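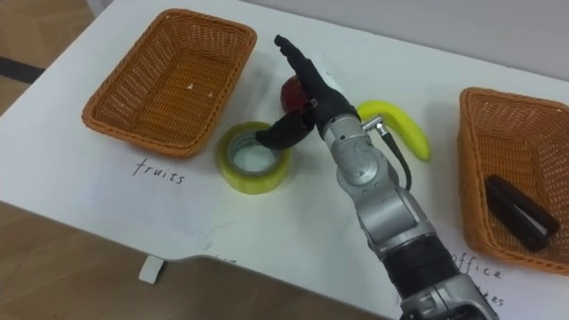 Renzo Marchetti
21/09/2025

I've been meaning to write something about Paulette Paracha for a week now and kept putting it off, so I'm going to do it here in pieces, the way she used to tell a story, with plenty of stops for coffee. A lot of you knew her from the Narlow Camera Club and some of you only knew her as the lady with the loud laugh at the Trallside show.

She joined in the spring I was made program secretary, which I was terrible at. She sat in the back row with her coat on, didn't say a word for an hour, and then told our guest speaker (very kindly!) that he had his slides in backward. He did, too. She was on the program team by the next meeting.

Paulette was with us for 27 years. She taught school before that, second grade mostly, and she never lost the habit of clapping twice when she wanted the room quiet. It worked on grown men with expensive lenses every single time.

If you ever went on one of the bus trips to Brirkell you know what I mean about her sandwiches. She made them the night before, wrapped every one in wax paper with your name on it, and remembered who couldn't have mustard. I still have one of the wrappers in my camera bag and I'm not throwing it out.

Her own pictures were mostly of fences. Fences in snow, fences with a coat hung on them, a fence with a goose looking through it that took second place at the county show and should have taken first, and I will argue with anybody about that. Her daughter found almost 300 prints in the hall closet, many with notes on the back in pencil.
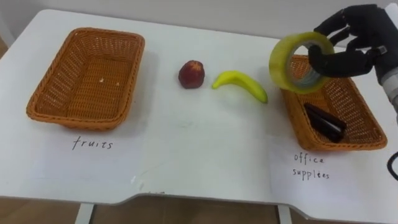
Fruits on one side, office supplies on the other, and a stapler in the basket.

The notes are the best part. One says "too dark but I like it." Another one says "Ed blinked" and there's no Ed anywhere in the picture, only a gate and a field, so we'll be wondering about that one for a good long while.

She moved out to be near her daughter 3 years ago, after the second hip, and I think we all figured she'd slow down. Instead she joined another club out there and started mailing us their newsletter with her corrections on it in red. I looked forward to those more than I ever told her.

The family is having a small service of their own, and then the club will have a get-together in October at the hall, with her prints up on the walls. There's room for 50 chairs, so let me know if you're coming and whether you're bringing somebody. Dress however you like. She'd have worn the green cardigan.

If you have a picture of Paulette herself, please send it to me. She was always the one behind the camera and we have hardly any of her, and the one I do have she's waving at me to put the thing down. Blurry is fine. So is the back of her head.

Thank you for all the messages, too. I've read them out loud to her daughter over the phone and we both had to stop a couple of times.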